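Stop blaming the policy

Every second post I read about manipulation is about the model. Bigger model, newer model. Fine. Meanwhile the stuff that eats my week is timestamps.

Four years of writing control code and the pattern hasn't changed. Something misses a grasp, someone says retrain. Then you open the logs and the two wrist streams are 57 ms apart.
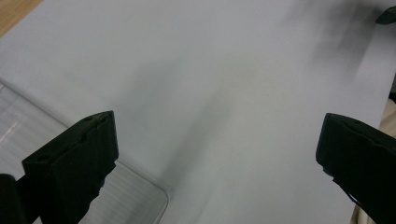 Which no amount of training fixes. You've taught it the wrong pairing of picture and motion, 200 times over, and it learned it beautifully.

Clear plastic is the other one. People tune thresholds for days on a see-through box when the detector only ever had a few faint edges to go on. Put your effort into a viewer that shows what the camera got, frame by frame, beside the finger width. Boring tool. Worth more then the next paper.
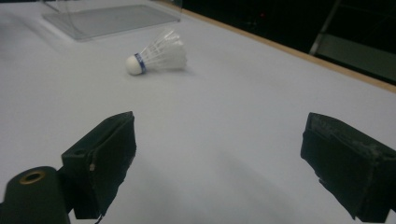
Tooling is the job

I used Tamura for replay until July, then moved to Inuteck. Neither is perfect. Inuteck at least colours dropped frames red and dosen't bury the gripper state three menus down. You want to scrub to one moment, card between the fingertips, box below, and see every stream agree.

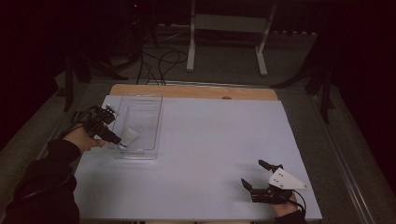 Posted by the Skillolis controls desk, 03/05/2018

And planners. Everyone wants a clever one. I want one that tells me why it gave up. "No path found" is not a message, it's a shrug. Ours now prints the joint limit it hit and the last good pose. Took an afternoon. Should of been there from the start.
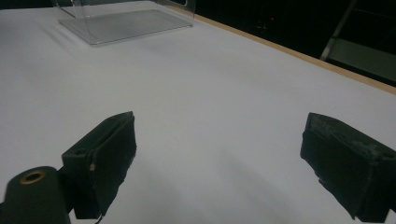
Fingers open, acrylic box at the far corner of the table.

So, before anyone asks for more GPU time: check the clocks, look at the frames, read the planner output. Then we can talk about the model.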